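Two arms, one table: an afternoon at Mekgate

Hema Nair does not like the word "demo". She runs the manipulation bench at Mekgate, and on the September open day she spent most of her time asking visitors to stand back from it.

"A demo is a sequence you have rehearsed," she said. "We reset the table between runs and the objects go down wherever the person resetting puts them. If the arm misses, it misses."

The bench has logged 2833 runs in its present form. Of those, 383 ended with a person stopping the arms by hand. Nair gave both figures before I had asked for either, and added that the stops were not all faults. Some were operators being careful. 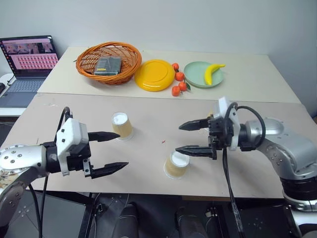

Grasp planning takes up most of her working week. The software, called Zodow, proposes a set of grips for each object and discards those the wrist cannot reach. Thin and flat items give it the most trouble. "A plate lying flat offers you a rim and very little else," Nair said. The paper cups, placed upside down on the front part of the table, raise a different problem: how hard to close two pointed fingers on something that dents. The artificial tangerines are more forgiving, though the planner has to pick one out without disturbing its neighbours.

Her colleague Harish Murthy looks after the hardware. I asked him about the cables looping over the wrists, and he said routing had cost him more time than any motor. "Too short and it pulls at full rotation. Too long and it catches. You find the length by trying it."

He inspects the fingers every 200 runs and keeps a written log.

Neither would give a date for work outside the lab. Nair wants the stoppage figure lower first, and wants the count repeated by someone who did not write the planner. Murthy wants a second set of wrist joints on the shelf.

Interview by Nadine Darwish. Published 14 December 2020.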